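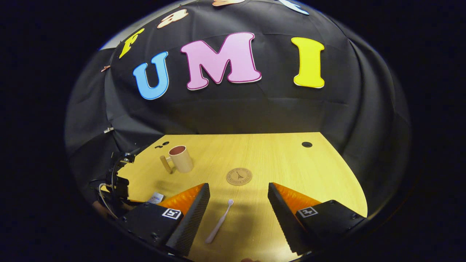
The letters on our black backdrop, with U, M and I in blue, pink and yellow.

Trovov Cut-Out Foam Letters, Large Set
Reviewed by Yasaman Alipour

I bought these in February to put over the craft table in the back room of our shop in Tramville. I had been using paper letters before that, printed at home and cut out with scissors, and they curled within a month. The Trovov set cost more than paper and less than the painted wood letters I priced first.

The set comes flat in one box with 44 pieces. Most are capitals, with a smaller number of lowercase letters mixed in. There are extra vowels, but I ran short of the lowercase "e" and had to change the wording of one line. If you have a long name or phrase in mind, write it out and check it against the list on the side of the box before you open the bag. The store would not take mine back once it was open.

Color
You do not get to choose which letter comes in which color. In my box the U was sky blue with a slightly darker blue edge, the M was pink with a darker magenta outline, and the I was bright yellow with a thin white border. The lowercase "a" is peach. I like the pink and the yellow best from across the room. Peach is weaker, and I would have traded it for a green. All of them stand out well on black, much better than they did on the cream wall where I tried them first.

Putting them up
I pinned mine to a piece of black fabric. The pins go in easily and the holes do not show from a normal distance. Getting them straight is harder than getting them up. I wanted the letters in an arc, so I laid everything on the floor, marked the curve with chalk, and pinned from the middle out. It took two tries. Tilting the outer letters, like the yellow F on the left, makes the curve read better than keeping them all upright.

The fabric itself is a Gasow backdrop cloth, sold separately. It is a good dark black and does not shine under the ceiling light. It does hold its creases. I hung it with small metal clips and left the folds in, and from the work side of the table they do not bother me. If you want a smooth background, iron it before you pin anything on it.

Wear
My nephew Nima Ahmadpour moved the whole display once, cloth and all, rolled up with the letters still pinned. Two of the thinner letters came out with a bend. They flattened overnight under a stack of catalogs, but I would take them off first next time. The foam wipes clean with a damp cloth. I have not tried any cleaner on it.

I also looked at the Moradi set, which has adhesive on the back. That would be quicker on a painted wall, but I change my wording too often for glue.

Good points: bright color, light weight, easy to pin.
Bad points: no choice of colors, too few lowercase vowels, thin letters can bend.

I would buy the set again for a fabric backdrop or a bulletin board. For a window or anything outdoors, I would look at something stiffer.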